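About Koster Toys & Tableware

We make soft toys and plates for small kids. That's the whole list. Started at a kitchen table in Plivenholm, now in the old Prorwood building — same town, better heating.

Rabbit and plate, one set. Our most asked-for thing by a mile. 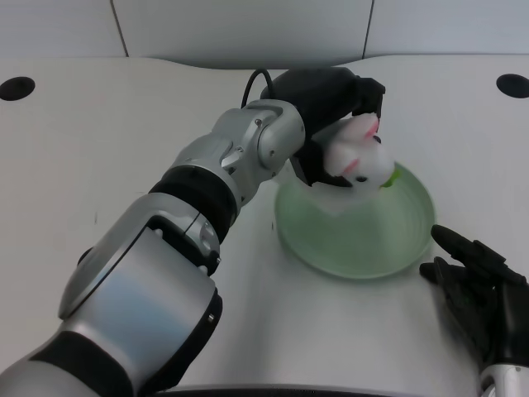
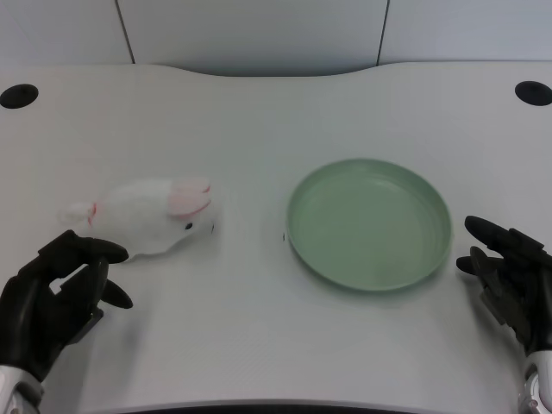 White plush rabbit, green plate.

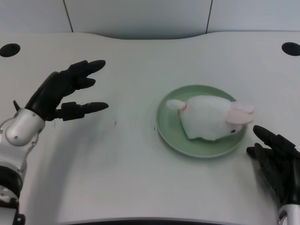 The set is called Berance. Rabbit is for ages 3 and up. Plate is for anybody who eats. Kids will put the one on the other at every meal, we stopped arguing with that a long time ago, so both are made to be washed. Rabbit at 20 degrees, gentle, air dry, please no tumble dryer. Plate by hand or top rack.

How we work. Small runs, 92 sets at a time. Every ear gets a pull test before it goes in a box, every plate gets checked for rough spots on the rim. If a seam looks off it goes back to the sewing table. Slow, yes. We like it better then answering complaints.

Orders ship 2 days a week. August we close, the whole month, so get birthday stuff in before that. Repairs are free for as long as we have the matching thread — mail the rabbit in, tell us what happened to it, include a return adress that somebody can read. Kids can send a note along with it. We do write back, give us time.

Shops: ask for the wholesale sheet, minimum is 20 sets, mixed boxes OK. We don't do custom colors right now. Maybe later.

Want to visit? Call first. Front door sticks, push hard. Parking behind the building, not on the street side.

Page updated 2019-11-28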